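January
By the Home & Street desk

Print this story
E-mail this story

The Shoes-Off House

My grandmother had a rule, and the rule was a bench. It sat inside her front door on Prieto Street, and until you had sat on it and pulled off both your shoes you did not exist. You could call hello down the hall all you liked. She would answer when she heard your socks.

I have been thinking about that bench since last winter, when I moved into a second-floor apartment in Homden and had to decide, for the first time in my adult life, what kind of household I was going to run. Shoes on or shoes off? I grew up in a shoes-off family and then spent years in shared rentals where people wore boots to bed, so I had a foot in both camps (sorry). What I wanted was to know how other people handle it, so I started asking. I asked on the bus, at the dentist, in the line at the Dondgate farmers market with a bag of onions cutting into my fingers. People love this subject! I have never had an easier time getting strangers to talk.

Homden is a good town to ask in. It has 2,609 households by the town's own count, five months of slush, and a river path that stays muddy until June. Everyone here has an opinion on floors.

The first thing I learned is that hardly anyone is neutral, and that people who are strict at home can be terribly shy about it with guests. A man who repairs clocks told me he has gone 41 years without letting a street shoe past his kitchen door, yet when the plumber comes he says nothing and mops afterward. A young couple on the hill solved this with a hand-painted sign, then took it down when her parents visited, then put it back up the minute their car turned the corner. One woman keeps a basket of knitted slippers by the door in every size from toddler to enormous. She says guests fight over the green pair.
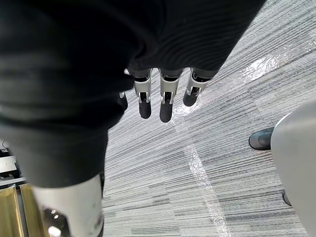
The green pair came up again, two weeks later, from somebody else entirely. He had been to her house for a birthday dinner and gotten them, and he was still pleased. I think that says a lot about what slippers can do for an evening. Once you are padding around in somebody's knitwear you stop being company. You carry your own plate to the sink. You end up on the rug with the dog.

People who keep their shoes on have their reasons too, and I want to be fair to them, some of them are my dearest friends. Bad arches are a real thing. So are cold floors, holes in socks, and boots with so many hooks that getting out of them takes a quarter of an hour and a wall to lean on. A retired mail carrier told me her shoes are the most comfortable thing she owns and she would sooner take off her coat in a blizzard. She vacuums every morning before breakfast. Her carpet looked better than mine.

Then there's the middle way, the house shoe. I had never given the house shoe its due. I thought of it as something that came in a box at the holidays and smelled of glue. But ask around and you find people with strong loyalties: felt clogs, sheepskin boots, the plain rubber slide that can go out to the trash cans and come back in (a scandal, in some homes). There is a small shop in Dondgate called Kollik that sells nothing but indoor footwear, two narrow rooms of it, with a bench that put me right back in my grandmother's hall. I went in to look and stayed most of a Saturday afternoon. You sit, they bring out a pair, and then they make you walk on three different floors they've laid at the back, wood, tile and carpet, because a slipper that grips on one will skate on another. I skated. I bought the ones that didn't. 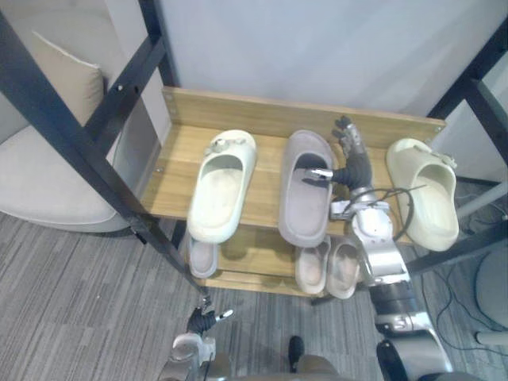
A slide slipper on the upper board of a two-tier wooden rack.

Where the shoes go next is its own argument. A pile by the door is honest but grows in the night. Closed cabinets look wonderful and trap the damp, and a wet boot shut up in a cabinet over a weekend is something you only do once. Most people I spoke with had landed on an open rack of some kind, low enough for children to reach, with a tray nearby for anything dripping. The clock man built his from an old bed frame. The slipper woman uses her staircase, one step per person, and swears she has never tripped.

I liked hearing about limits. One family allows two pairs each by the door and everything else lives in the bedrooms, and their teenager has worked out that a pair on your feet doesn't count. Another household clears the rack every spring and brushes everything on the back steps with the radio going, which sounded so nice that I have already picked out my brush.

And then the floor itself! Go without shoes for a few weeks and you start to know it. I can tell you which board in my hallway is warm from the pipe underneath. I know the gritty place by the window where the plants shed, and the cool strip of tile in front of the stove that is heaven in August. Friends with carpet say they steer by it at night, from the thick part to the worn part to the bathroom door. One told me she picked her apartment by taking off her shoes at the viewing while the agent stood there jingling his keys.

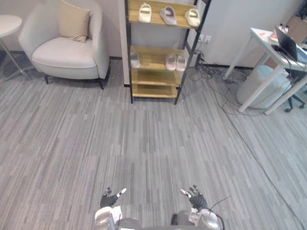
Streaky gray carpet, with a small round white side table in the corner.

Carpet people and wood people do not agree on much, but they agree on socks. Thick ones for carpet, thin ones or none for wood, and never, ever the fuzzy kind on stairs. I heard three separate stories about fuzzy socks on stairs and all of them ended with a bag of frozen peas.

As for my place, I went shoes-off, with exemptions. Anyone carrying something heavy may keep walking. So may anyone over eighty, anyone who is crying, and anyone who has come to fix the boiler. For the rest there is a basket by the door with slippers I've picked up here and there, most of them from Kollik's sale shelf, none of them green.

I also found a bench. It came from a church sale in Prieto Street, four doors down from my grandmother's old house, and it is a bit too high, so that short visitors swing their feet while they unlace. My niece, who is small and takes her time about things, sat on it for most of her last visit with one boot on and one boot off, telling me about a goose.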